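Open Day at the Old Consulate, Pernside

I'd walked past the old consulate in Pernside for years without ever getting through the door, so when they opened it up on September 20, 2020, I was in the queue early with my sister-in-law and a thermos. Worth every minute!

The building was the Cavalcanti legation first, then a consulate, then (for a long and rather sad stretch) a tax office. Our guide was Faustine Moulin, whose aunt Clémence typed dispatches upstairs for 17 years. Faustine knows which stair creaks and which honorary consul kept a parrot, and she told us both before we'd left the front hall.

My favourite part was the treaty room. The fishing agreement with Kedmont was signed there after six days of talks, and the draft is on show with all the crossings-out left in. One clause about herring was rewritten so many times that the margin has run out and the writing goes up the side of the page. Gaëtan Maillard, the envoy at the time, had lovely handwriting on the first day and terrible handwriting by the last.

Upstairs is the cipher office, hardly bigger than a pantry, and then the visa counter with its original brass grille. They've hung 47 letters from people who applied there, a good many of them from Tumimby, and I could have stayed for hours. My sister-in-law found one from a baker asking if he could bring his own oven.
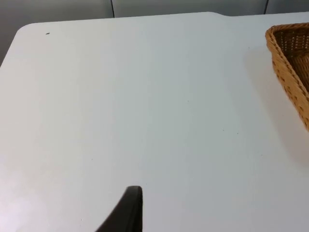
Can you look up a relative in the visa registers?
Write to the reading room first with the surname and the year of arrival, and they'll get the right volume out for you.

We finished with a short talk by Wellington Godoy on how small countries choose where to post their people, which ran well over time because everyone kept asking questions. I've already put my name down for the January evening on diplomatic couriers.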